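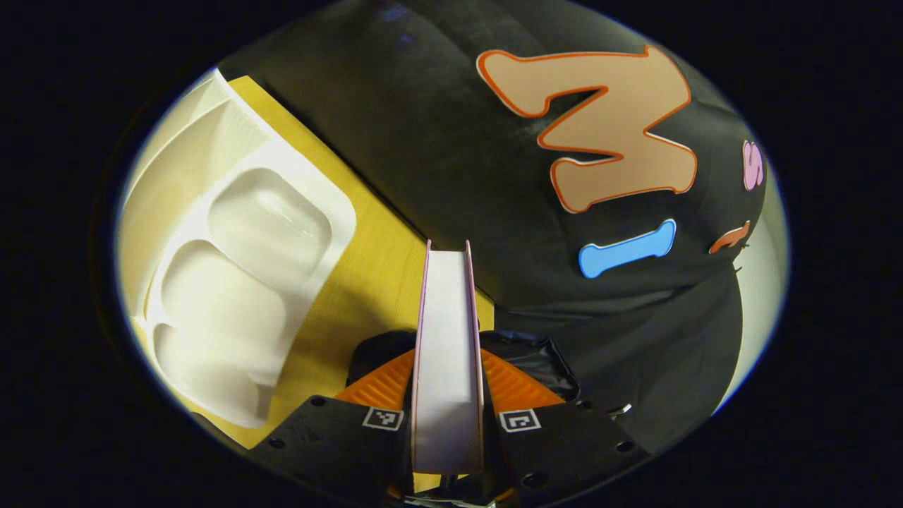 The method section took Perihan Aydoğan one paragraph. Grip the book by its covers, pages between the fingers, and hold it upright. Repeat 50 times per operator, two operators, with the tool always in the right hand.

The result took longer. Sundaram's policy, trained on the Sultwood demonstrations, closed the fingers at the correct width in 40 trials. In six it stopped short and waited.

She replayed the six. The pause matched one operator, Detari, who hesitated before every grasp – a fraction of a second, consistent across sessions. The policy had learned it as part of the task.

"Filter it out?" Sundaram asked.

She looked at the force curves. Detari had never dropped a book.

"Report it," she said, and added a column to the table. She labeled it *delay before contact* and left the units blank until morning.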